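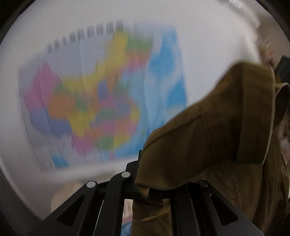

Pink, orange, yellow, green and lavender on one big wall map

How to Make a Scrappy Patchwork Table Runner

I love a project that eats up scraps, and this one is so much fun that I've already got another cut out and waiting! It's the Gatgate runner, my go-to when I want to sew something start to finish over a weekend. If you can sew a straight line, you can make it.

What you need
A good pile of cotton scraps, in as many colors as you can stand
35 squares, cut 3 inches on each side
Backing fabric and thin cotton batting, each a couple of inches bigger all around than your finished top
Binding strips, cut 2 inches wide
Thread (I used Brunis cotton in pale gray and it blended with everything)

Laying it out
Put your squares on the floor or a design wall in 5 rows of 7. Try to keep two of the same color from touching, but don't fuss over it. I like one color to take the lead, so I put in 8 pinks and let the rest fall where they wanted. Take a picture with your phone before you pick anything up. You'll be so glad you did!

Sewing the top
Use a quarter-inch seam all the way through. Sew the squares into rows first, then press the seams to the left on the odd rows and to the right on the even ones. When you join the rows the seams will nest together, and you'll get lovely sharp corners (such a good feeling). Pin at every corner anyway. Press the whole top flat.

Quilting
Layer the backing face down, then the batting, then the top face up. Baste with safety pins. I quilted mine with wavy lines running the long way, using my walking foot, and lengthened my stitch a little. Straight lines look great too. Start in the middle and work out to each side.

Binding
Trim the edges square. Join your strips end to end and sew them on as single-fold binding, mitering the corners. Turn the raw edge under, fold it over to the back and stitch it down by hand. I did mine with the Teixeira needles from my last order, and they slid through like butter.

Next up is the same runner in Pralus prints, all blues and greens, with wider binding.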